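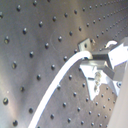

La mesa perforada y la pinza del brazo, con su cable blanco.

Acta de la reunión de taller, agosto
Planta de Sallitz, sala pequeña, 10:00 h
Modera: Oisín Brennan

1. Marcha de la célula
Oisín abre con muy buenas noticias: el brazo ya prepara las bandejas de 48 piezas del pedido de Grestska, y el turno de mañana ha llegado a 300 piezas sin que nadie tuviera que quedarse a cerrar cajas. ¡Aplausos en la sala! Se felicita al equipo de montaje, que ha ido corrigiendo las posiciones una a una.

2. Cambios en los puestos
Las dos personas que colocaban piezas a mano pasan a control final y a programación de recorridos, las dos a petición propia. Comentan que acaban el turno con los hombros mucho mejor y que tienen ganas de aprender más (piden empezar ya con los recorridos largos). No se reduce plantilla; queda recogido a petición del turno de tarde.

3. Formación
Se aprueban 10 horas por persona, dentro de la jornada. El primer grupo irá a Sauerland y contará lo aprendido a la vuelta.

4. Pendientes
- Pasar el registro de paradas a Govgate. Van 43 anotadas en papel, casi todas muy cortas.
- Revisar el recorrido del cable hasta la pinza.
- Decidir quién puede rearmar la célula en el turno de noche.

5. Ruegos y preguntas
Montaje pide una segunda pantalla junto a la mesa. Oisín la encarga esta semana.

Se levanta la sesión a las 10:50 h.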